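Taller de robótica Mellstead - Seguimiento de incidencias
Incidencia 664: la pinza suelta la botella a mitad de camino
Estado: abierta
Equipo: Virnham
Abierta por: Virnham (cuenta compartida)

Hola a todos, y perdonad de antemano por el rollo, pero prefiero contarlo entero a que luego falte el dato que importa. Somos el equipo Virnham y estamos preparando la prueba de la cocina para la muestra de agosto. El ejercicio es el de siempre: coger la botella de kétchup tumbada, levantarla y dejarla al lado de la olla verde sin mover nada más de la mesa. Os dejo la mesa vista desde arriba y el brazo agarrando la botella.

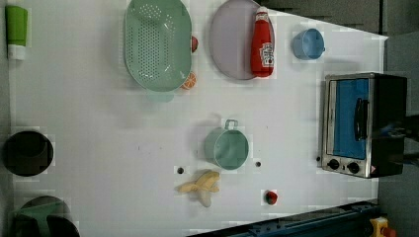
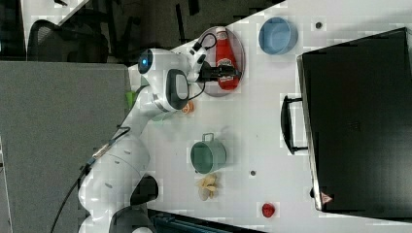

Christos Vrettos: gracias por escribirlo con tanto detalle, que así da gusto. Antes de tocar nada, contadme tres cosas: qué fuerza de cierre tenéis puesta en la configuración, a qué altura empieza a resbalar la botella y si os pasa también cuando lanzáis el movimiento a mano desde la consola, sin vuestro programa. Y pegad el registro, por favor, aunque sea largo.

Virnham: vamos por partes. La fuerza está en 40, que es lo que venía en la plantilla del taller y no la hemos cambiado nunca (o eso creíamos, luego lo explico). La botella sube bien al principio y empieza a girar sobre sí misma cuando el brazo acelera hacia la olla. No cae de golpe, se va inclinando por el lado del tapón hasta que se escapa. Desde la consola, a mano y despacito, no se nos ha caído ni una vez. El registro de un intento fallido:

iniciar rutina botella_a_olla
aproximación: correcta
cierre de pinza: orden enviada
cierre de pinza: contacto detectado
elevación: iniciada
aviso: apertura de pinza distinta de la esperada
traslado: iniciado
error: objeto perdido
rutina detenida

Lo que nos desespera es que el aviso sale también en algunos intentos buenos, así que al principio lo ignorábamos. Ya sé, ya sé.

Christos Vrettos: los avisos se leen siempre, pero no os voy a reñir, que a mí me costó un curso entero aprenderlo. Por lo que pone ahí, la elevación arranca en cuanto se detecta contacto, y el contacto no es lo mismo que el cierre terminado. Una botella de plástico blando cede: los dedos tocan, el programa da el agarre por bueno y el brazo sale disparado mientras la pinza todavía está apretando. Mirad si en vuestro archivo tenéis la espera después del cierre. En la plantilla de Jaronex viene, pero hay una versión antigua rondando por el disco común que no la lleva.

Virnham: ¡la teníamos comentada! Está en la línea 1.594 (sí, el archivo es un monstruo, prometemos partirlo en módulos cuando pase la muestra). La quitamos para ganar tiempo cuando ensayábamos con otros objetos más rígidos y se nos olvidó por completo. La hemos vuelto a activar y repetimos la tanda: 10 intentos seguidos, siete bien y tres con la botella torcida, aunque ya sin caerse. Mucho mejor que ayer, pero torcida no nos vale, porque al dejarla rueda y acaba tocando la olla.

Manolakis: me meto desde el equipo de al lado, que tuvimos algo parecido. A nosotros nos pasaba por agarrar demasiado cerca del tapón. El peso quedaba todo a un lado y en cuanto el brazo corría un poco, la botella hacía de péndulo. Probad a desplazar el punto de agarre hacia el centro del cuerpo y bajad la aceleración del traslado, solo la del traslado. La de aproximación la podéis dejar como está, que ahí no lleváis nada colgando.

Christos Vrettos: de acuerdo con Manolakis, y añado una cosa. No subáis la fuerza de cierre para compensar. Sé que es la tentación, pero si apretáis más, el plástico se deforma y el agarre acaba siendo peor. Cambiad una cosa cada vez y apuntadlo en este mismo hilo, primero el punto de agarre y después la aceleración. Y la seta de emergencia a mano mientras probáis velocidades nuevas, como siempre.

Virnham: hecho en ese orden. Con el punto de agarre en el centro, la botella llega recta casi siempre, queda un giro pequeñito al frenar. Con la aceleración del traslado a la mitad, el giro desaparece. El aviso de apertura sigue saliendo de vez en cuando - creemos que el valor esperado se quedó grabado con la botella antigua, que era más gorda, pero eso todavía no lo hemos comprobado. La rutina entera tarda ahora nearly (perdón, el teclado está en inglés) casi 40 segundos, bastante más que antes, pero preferimos llegar despacio y con la botella en su sitio.

Christos Vrettos: estupendo trabajo. Volved a medir la apertura con la botella actual, guardad el valor nuevo y pasad otra tanda completa. Dejo la incidencia abierta hasta que vea un registro sin el aviso.

Virnham: mañana por la tarde lo medimos y lo subimos. ¡Mil gracias a los dos!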